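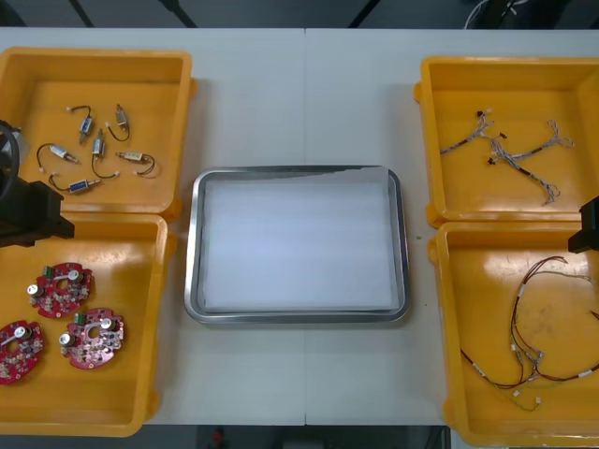 Chapter 4
Sorting Before Assembly: What the Bins Can and Cannot Do

Most shop manuals promise that a tidy bench makes for good work. Treat that promise with some suspicion. A color-coded bin costs little and looks convincing to a visitor, but the bin has no opinion about what is dropped into it. Solenoids with their leads attached are a fair test. Spread across the floor of a yellow bin, with one wire hooked upward and another looping down to the right, they are easy to tell from the red circular boards in the bin below. They are much harder to tell from one another, and a label in blue or cream is a help only to a worker who has been told what the color means.

The Selavthorpe plant kept records on this point. Of 3,458 small assemblies returned to the bench, 149 held a part of the right kind but the wrong rating. Every one had come from a correctly placed bin. The plant's answer was to buy more bins - 42 of them - and the returns went on much as before.

This chapter asks what sorting is for. Section 4.1 covers parts with loose leads. Section 4.2 takes up bare boards and how they should be laid down. Section 4.3 looks at the lined tray, and at the claims usually made for it. Readers who have finished the Prultmont exercise on page 77 should keep their notes at hand.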